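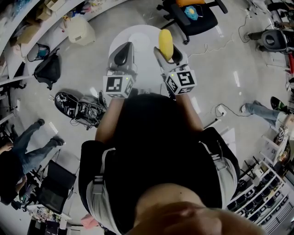 *Hand-held pair, both marker cubes on, yellow test piece in the right gripper.*

Monday, July 29, 2019. Grippers checked by me, Kaan Türkmen, Clellthorpe room, pair 4.

**Grippers**

- [x] Fingers open and close freely. Left is lovely. Right was a bit stiff on Friday so I took the finger off, wiped the slide and put it back (the Heltesen grease, not the spray!)
- [x] Finger tips, no splits or lifting. Small nick on the left one, same as in January, hasn't grown.
- [x] Marker cubes tight. I give mine a proper wiggle, and if it clicks at all, do the screws up again and recalibrate.
- [x] Marker faces clean. Dry cloth only please, someone used screen wipes on pair 2 and the black went shiny.
- [ ] Grip test, right hand. Held the yellow piece fine upright but I want to repeat it on its side before I tick this.
- [x] Hours logged: 123 left, 171 right. Yes they're different, the right one came over from the old Fevora set.

**Harness**

- [x] Straps not frayed, buckle shuts with a click
- [x] Fits whoever's wearing it. Let it out two notches after Sukprasert's turn, so check before you start or you'll be hunched over like I was.

**Floor and table**

- [ ] Cables out of the walking line. Not happy with this one. Thin white ones still wander across the floor by the round table, and the power strip is out on the floor too. Cable cover is on order, tape them down till then.
- [x] Bags and chairs far enough back to swing both arms
- [x] Batteries at start: left 58 per cent, bit low, so I swapped it.

Two boxes open, then. Fine for short sessions, and I'll do the side grip tomorrow if I can get the room before lunch.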